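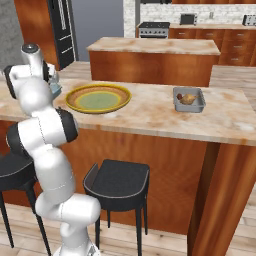

Sim kitchen pretraining — does scene variety even matter?

tkamel
Posting results before I lose the notes. Setup: arm policy trained all in sim, kitchen scenes, then evaluated on kitchens it never saw. Same total demos both times (1370). Run A, all demos from 2 kitchens. Run B, same number spread over every layout we have, with random counter, floor and cabinet textures.

B wins on unseen kitchens. Not close. But A wins on its own kitchens, and by more than I figured it would. Grasping is the part that suffers in B, reaching is fine.

Anyone else see this? Using Cowie for the scene generation, stock settings mostly.

grultside_ruth
Yes, saw the same split in March. Reach transfers, grasp doesnt. We ended up blaming object scale. If your generator jitters object size together with the textures you're changing two things at once.

tkamel
It does jitter size. Huh. On by default I think. Will check.

whiteley_t
I don't buy the headline. Same demo count isn't same coverage. With 2 kitchens you get hundreds of demos per layout, so of course it nails those. You'd need to hold demos per layout fixed too and let the total grow. Otherwise this is just "more practice at one thing makes you better at that thing."

tkamel
Fixed budget is the whole question for us though. We get X hours of teleop, where do we spend it. I'm not claiming more than that.

whiteley_t
Title says "does scene variety even matter". That's claiming more than that.

tkamel
ok fair. can't edit titles on here

Uchenna Obi
How are you picking camera pose? In the counter scenes I work with the arm's own links block the gripper a lot, and the policy gets lazy and leans on joint state for the last bit. Looks like a grasp problem, is really a view problem. Try masking the joint inputs at eval and see how fast it falls over.

tkamel
One fixed cam behind the arm plus wrist cam. Haven't tried masking. Running it tonight.

grultside_ruth
Second the masking thing. Cheap test, tells you a lot.

chollis
Different question, how many eval rollouts? Nobody's asked and I've been burned by this. Clurnarcombe thread last year had a big effect that went away when they ran enough seeds.

tkamel
800 per run, split evenly over the held out kitchens. One training seed each tho.

chollis
One seed is the problem then, not the rollouts. Two policies from the same data can come out pretty far apart. I'd want at least three seeds before I said "wins".

whiteley_t
Agree with Carol for once.

tkamel
Update. Masked the joint inputs. Run A drops hard, even in its own kitchens. Run B drops a little. So Uchenna was at least partly right, A was going off memorized arm poses for those counters and barely looking.

Also size jitter WAS on for B and off for A. My config mistake, sorry. So the grasp gap in B can't be read off these runs.

Uchenna Obi
Nice. The A drop makes sense, counter height is the same every time so why look.

whiteley_t
So the comparison is confounded and single seed. I'd take the post down or at least mark it.

grultside_ruth
Leave it up imo. The masking result stands without the A/B thing, it's within each policy. And someone else is going to leave that flag on.

chollis
Within policy but still one seed.

tkamel
Leaving it up, marked preliminary. Rerunning both with jitter off, three seeds. Cluster is busy so it'll be a while. Also dumping the failed grasps from B, 476 clips, if anybody wants to help sort them into missed vs slipped. Can put them on the Sekside share.

Uchenna Obi
I'll take half. Please include the wrist cam, side view alone is useless for the small objects

tkamel
both views are in there. uploading now, give it an hour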